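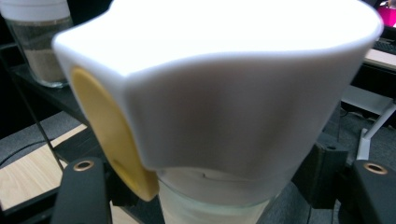
Fellevlow stockt auf: mehr Handgreifer, weniger Roboterarme

Bostora. Das Automatisierungsbüro Fellevlow verschiebt sein Gerätebudget. Statt eines weiteren Arms werden zunächst 7 Paar handgeführte Greifer angeschafft, dazu Ersatzfinger und Kabel. Das bestätigte Projektleiterin Wakana Fukuda am Vormittag. Lieferung ab April, sofern der Händler Barajas seine Zusage hält.

Der Preis: 2.186 Euro pro Paar, netto, ohne Kamerahalterung. Im ersten Angebot standen noch 2.000. Die Differenz kommt laut Fukuda vom längeren Kabelsatz, der nachträglich dazukam. Verhandelt wird noch, allerdings nur über Versand und Wartung.

Hintergrund ist das Vorhaben Brevier, bei dem es um einfache Handgriffe mit Haushaltsbehältern geht. Becher anheben, Gläser mit Deckel umstellen, Sachen vom Regal auf den Tisch und wieder zurück. Geführt werden die Greifer von Hand, beidhändig, am normalen Holztisch. Die Aufnahmen sollen später als Vorlage für die Arme dienen. Zwei Arme sind vorhanden, ein dritter war fürs laufende Jahr eingeplant und ist jetzt erstmal gestrichen.

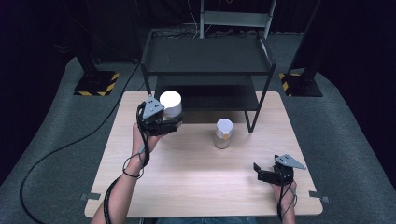

"Der Engpass sind die Vorführungen", so Fukuda. Ein Arm, der auf Daten wartet, koste auch Geld. Über die Neuanschaffung eines Arms werde im Herbst neu entschieden, vorher nicht.

Offen ist der Posten Verschleiß. Die Finger müssen regelmäßig getauscht werden, glatte Deckel und Glas verlangen sauberen Griff. Angesetzt sind 800 Euro für Ersatzteile bis Jahresende. Intern gilt das als knapp. Wer mehr braucht, muss es gesondert beantragen, Frist ist Ende des Monats.

Auch beim Platz wird nachgerechnet. Zusätzliche Tische ja, ein zweiter Raum nein. Die Regale werden weiterverwendet, ebenso die Stative. Neue Behälter sollen günstig im Handel gekauft werden, möglichst unterschiedliche Formen, die Liste dazu ist noch nich fertig.

Barajas wollte sich zu den Konditionen nicht äussern. Ein Leihgerät zur Überbrückung sei angefragt, hieß es lediglich. Eine Antwort darauf steht aus.

Die Schulung an den neuen Greifern übernimmt Fellevlow selbst, zwei Termine gleich nach der Lieferung. Anmeldung übers Projektbüro, täglich ab 9 Uhr.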